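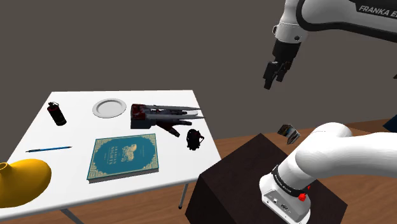
Hi all, I went through the scene-check rules again over the weekend and I think we can get them down to something people will follow without being nagged. The draft Mattes sent round is good, really good in places, but it's long, and the part that matters most (look at the thing before you press go!) is buried on the second page. Take the tabletop setup we've been using for the Flalico runs. Everything loads, the arm is standing on its box, the plate and the Arabian Nights book are lying where you'd want them, and then there's that little card-like thing up in midair between the gripper and the box. A script that only checks whether all the assets loaded will say yes to that scene all day long. So I'd like a floating-object check to be rule one, and I'd like it done by a person as well as by the script.

Reading time: 6 minutes

I'm quoting Mattes's message below for anyone who joined the list after he sent it, and then my answers go underneath. Sorry about the length, I had a lot of coffee.

Mattes Sauerland wrote:
> Dear list,
>
> Before we let Clunley and Marnthorpe start swapping scenes with us,
> I want one set of rules that all three sites sign up to. My proposal
> in short:
>
> - Every scene gets 200 physics steps to settle before recording.
> - Anything that is still moving after that fails the scene.
> - Objects touching a wall or the robot at the start fail the scene.
> - Each site keeps its own naming, we map names at import.
> - Grasps are logged with the object name and the finger opening.
>
> What I have not solved: who looks at the pictures, and how many of
> them. Also whether we treat knives and similar items differently
> in simulation. Torben says yes, I say it is only pixels. Please
> argue with me.
>
> Mattes

OK, arguing with you, as requested.

1. Settling

200 steps is fine by me as a default. What I don't like is "still moving" as the only test, for the reason above. An object can be perfectly still and perfectly wrong. If somebody has left gravity off on one item, it will hang there as steady as a rock and pass. So please can we add: every movable object must have a contact with something under it by the end of settling, or be held by the gripper. If it has neither, the scene goes back to whoever made it. I've tried this on our own back catalog and out of 873 scenes it threw out 17, and I was pretty embarrassed by a few of those, a couple were mine from June.

One small catch. Contacts get reported differently depending on which collision mesh you pick, and the rough meshes sometimes leave a sliver of air under flat things like books and plates. You'll want a little tolerance there or you'll be failing good scenes and everyone will start switching the check off, and then we're back where we started.

2. Names

I'm going to be a pain about this one. "Each site keeps its own naming" sounds friendly but I've done that mapping by hand and never again, please. Wattimena (our shared asset library, for the new folks) already has an ID for every object, so let's use the ID in the log and let people put whatever they like in the display name. Half our trouble last year was two sites using the same word for different meshes, and the planner cheerfully loading the wrong grasp points.

And if you don't know what an object is meant to be, write "unknown" in the display name. Don't guess! A wrong label is much harder to find later than a blank one.

3. Logging a grasp

Object name and finger opening isn't enough for me. I'd want the ID, the finger opening, the gripper pose, which fingers have contact, and one picture from the wrist view taken at the moment we call it a grasp. The picture is the bit people grumble about (storage, I know, I know) but it has saved me so many times. You get a dark little figurine-type thing held upright between the two finger pads, you can see there's one pad on each side of it, and you can see what's behind it as well, the teal book over to the right and so on. Try getting all that out of one number for the finger opening. The lighting on these can be poor, and a dark object against a white surface comes out mostly as a shape, so I'd ask for a depth image next to it where the site can manage it.

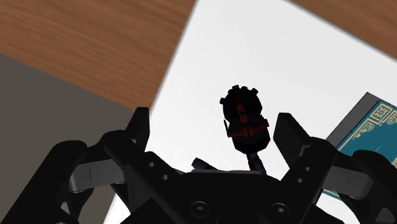

4. Who looks, and how many

My suggestion is that whoever builds a scene never signs it off, full stop. Somebody else opens it, from the room view first and the wrist view second, and spends 30 seconds on each. That's it. I timed myself and after that I stop seeing anything anyway, I'm just staring. What I look for in that half minute is stuff floating, stuff sunk into the table, stuff hanging off the edge, and whether the arm can move off its start pose without sweeping something onto the floor.

For big batches we obviously can't open every one. I'd say look at every new layout, and after that a random pick from each batch, with the pick made by the script and never by the person who's in a hurry. If one of the picked scenes fails, the whole batch gets looked at. Yes, that's harsh. Marnthorpe already works like this and they tell me the batches got cleaner pretty quickly once people knew.

5. Knives

With Torben on this, sorry Mattes! It may only be pixels in the simulator, but the policies we train don't stay in there. If the knife set is on the table and we happily score any grasp on it as a success, blade end or handle end, then we've taught the arm that blades are fine to grab and fine to swing about. I'd add a flag to the asset, "sharp", and have the scorer only count a grasp on the handle. Same flag system could carry "hot" and "fragile" down the road, but let's not start there or we'll be writing flags until summer.

Torben Eichhorn had a second idea on the phone, which was a keep-out zone around anything flagged sharp whenever the task involves handing something to a person. I like it, but I don't know how to write it as a rule that can be tested, so if anyone has wording please send it.

6. Changing the rules

Put a version number on the page and write it into every scene file. When we change a rule, old scenes keep their old number, and anyone training on them can decide if they care. I don't want to re-check the entire catalog each time one of us has a bright idea in the shower (me, usually).

Mattes, if you're OK with 1 and 4 I'll write them into the draft myself and send you the changes. The Clunley people haven't said anything at all yet, so could one of you please reply, even if it's only to complain about item 2?

Cheers, and thanks for getting this going.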